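Reader Services > Chávez Middle Grade Book Club > Leader's Guide > Section 4: Setting Up a Reading Circle

4. Setting Up a Reading Circle

This section covers the first meeting of a circle reading a novel for ages 8 to 12. Complete Section 3 (Ordering Your Book Box) before you begin.

4.1 Before the first meeting

1. Open the book box and check the packing slip. A standard box holds copies of one title, a leader's copy with a yellow spine label, and a pad of chapter slips.
2. Write the circle's name inside the front cover of each copy in pencil. Do not use ink.
3. Read the whole book yourself. Most titles on the Clutden list run to 210 pages or less.
4. Divide the book into parts. Stop each part at a chapter break.

Note: The Barstead mysteries have very short chapters. Group them in fours.

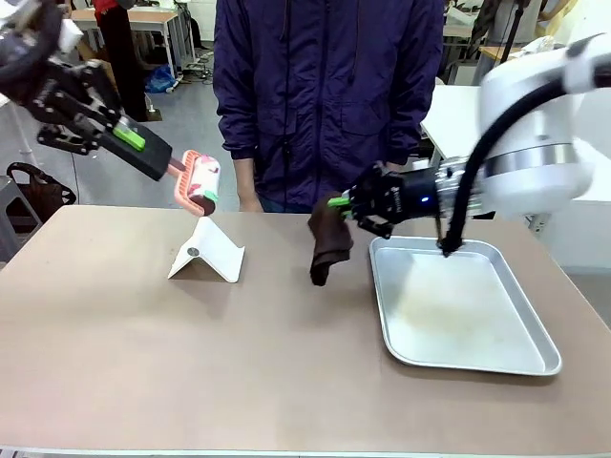

5. Fill out one chapter slip for each part. Put the last page to be read at the top and leave the bottom half blank for questions.

4.2 Running the first meeting

1. Hand out the books and let readers look them over for a few minutes.
2. Read the first chapter aloud. If a reader offers to take a page, let them.
3. Ask who is telling the story, and how they can tell.
4. Ask each reader for one guess about what the main character wants. Write the guesses on a slip and keep it for the last meeting.

Caution: Do not read the back cover copy aloud for The Plultport Lighthouse. The older printing gives away the sister's secret. The new printing is safe.
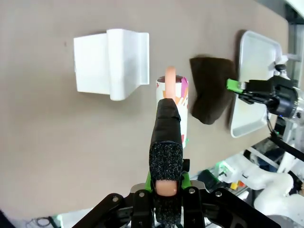
5. Give out the slip for part one and agree on the stopping page.

Note: Some readers will finish the book in a night. Ask them to keep the ending to themselves and give them the "Second Look" questions on page 56 of this guide.

4.3 Between meetings

1. Mark attendance on the inside of the box lid.
2. If a copy is lost, report it using Form 19. A replacement takes two weeks, longer in October.
3. Pair a reader who has fallen behind with one who is caught up. Have them read a chapter together at the start of the next meeting.

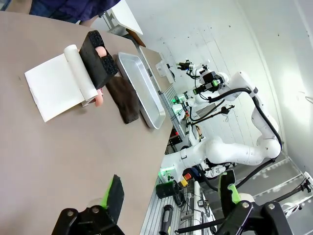
4. Collect any written questions and copy the best ones onto the next slip. Leave names off unless the reader wants credit.

Caution: Chapter slips are not tests. Do not grade them or send them home for a signature.

For large print copies, write to Montserrat Varela at the book box desk before you place your order. Large print editions have different page numbers, so use chapter numbers on all slips if your circle has both.

Continue to Section 5: The Last Meeting and Returning the Box

8 comments
19 shares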